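Wian Chauke was eating a cheese sandwich over the sink when I got there, and he waved me in with the half he hadn't started yet. It was just after nine on a Wednesday, the shop doesn't open until ten, and I had come to ask him about toy kitchens, which he has been selling, mending and arguing about for longer than my kids have been alive.

If you've been to Satti you know the place. If you haven't, it's the long narrow shop behind the bakery, with pretend food up one wall and secondhand play furniture up the other, and a back room with a kettle in it. Wian rents out boxed sets of play food and cookware to preschools and sells the rest. He tells me there are 523 pieces on the rental list right now, and I believe him, because the list was on the counter and it went on for pages.

I asked him what people get wrong when they buy this stuff.

"They buy the stove," he said. "Everybody buys the stove! It's big, it's got knobs, Grandma wants to take a picture of it. Then they throw in a bag of tiny plastic peas and they wonder why it's a coat rack by January."

So what should they buy?

"A colander. I'm serious. Give a three-year-old a colander and a cup and they're busy till lunch. You can put things in it, you can carry it, you can wear it on your head. I've had kids walk past a whole kitchen with lights and sounds to get to the colander."

He's big on size, too. He likes a few large pieces and he likes them to be the kind of shape a grown-up really has in the cupboard. A plate should be big enough for a whole pretend lunch. A cup should have something to grab. He got quite worked up about a line from Prornumton he used to carry, where the saucepans were the size of a bottle cap and the fried egg was bigger than the pan. "You can't cook that egg. Where does it go? Kids notice. They're very practical people."

I said my daughter had once served me a shoe.

"Sure, but on a plate, right?"

It was on a plate. He looked very pleased with himself.

We moved on to food, and this is where I really started writing fast. Wian sorts pretend food into two heaps in his head – things that stand for food, and things that do something. A strawberry stands for food. It's small and red and it sits there being a strawberry, and you need a couple of them because someone will always want the one someone else has. A banana with its peel hanging open is doing something. "A closed banana is a phone," he said. "You give them a peeled one and it's breakfast."

And slices! He loves a slice. A whole orange rolls under the radiator and stays there, but a slice stays put and a child can see the inside of it. He'd take one good orange slice over a bag of whole fruit any day of the week.

Then there's ketchup. I hadn't planned to ask about ketchup at all, but it came up three times before I'd finished my coffee, so I gave in. It seems a bottle of ketchup is the most fought-over item in any set he sends out. It goes on the pasta, it goes on the cake, it goes on the baby. He prefers a soft one, for the simple reason that it gets swung around a lot and preschool teachers have enough to deal with.

"I had a hard plastic one from Zidier for years," he said. "Lovely bottle. Loud bottle. You'd hear it hit the floor in the next building."

The set he talks about most is his mint and lavender one, which is also the one I'd buy if I had the space. Mint-green colander, mint-green cup, a great big plate somewhere between lavender and gray, and the fruit to go with it.

The mint and lavender set, with the toaster oven: 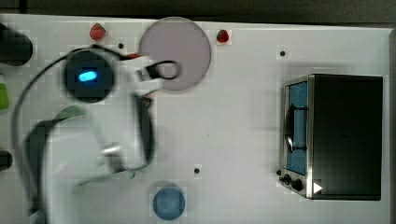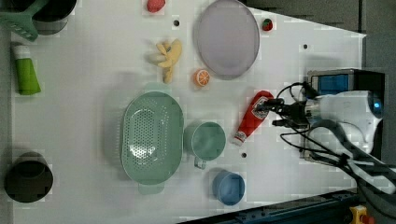
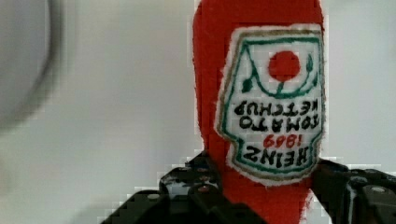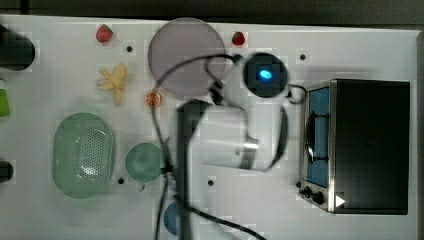 What I wanted to know was whether the colors were his idea. Half his idea, he said. The first version was all primary colors and he couldn't stand looking at it on a shelf all day, so he started swapping pieces out one at a time until the red things were the food and the calm things were the dishes. He thinks it makes cleanup easier. Kids seem to get that the pale things go together, even the ones who can't tell you what color mint is. (My husband can't either, for the record.)

Cleanup is his other subject. He doesn't believe in labeled bins with a photo on each one. He has tried them, at a preschool called Zolbridge, and says the teachers ended up doing all the sorting after the kids had gone home. Now he sends out one wide, shallow box per set and a sheet with a single instruction on it: dishes first, food on top. "That's the entire system. If the banana ends up in the pot, fine, that's where I'd keep a banana."

I asked what a decent starter set costs and he winced. He wouldn't give me one price, but he did say he has seen a play kitchen with all the trimmings listed for 2246 dollars, and that he had to go and sit down. His own advice is to spend the money on ten or twelve things that feel good in the hand and put them on whatever table you already own. A low one is nice. A cardboard box turned upside down is also nice, and you can draw the burners on it.

Washing came up because I'm the sort of person who asks. Hard pieces go in a sink of warm soapy water and get dried on a towel overnight. Soft pieces go in a pillowcase, tied shut, on the gentle cycle, and never in the dryer. He learned about the dryer from a felt pizza that came out the size of a coaster. He still has it, in the drawer with the tape and the spare keys, and he got it out to show me.

By then it was five to ten and there was a woman with a stroller at the door, so he went to turn the sign around. She wanted to know if he had any more of the strawberries. He did, in a tin under the counter, and while he was down there he shouted up to me that I should put in something about wooden knives – that he's in favor of them, the chunky kind, and that people worry too much. So there you go, Wian, it's in.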